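Tondo Tabletop: bottles and hands
Version 2, 2026-08-26

3,655 pictures of everyday stuff on tables, in 13 folders. Folder names come from Amaral's old spreadsheet, spelling and all. "Botles" stays, as two scripts now depend on it.

Labels are whatever the drinks company printed. A bottle on its side is still filed under bottles; we argued over this longer than it deserved.

Known problems: duplicates in folder 2. Fixes due in September.

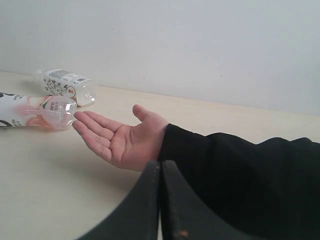 Send corrections to Guvatness, which also hosts the Hastulico mirror.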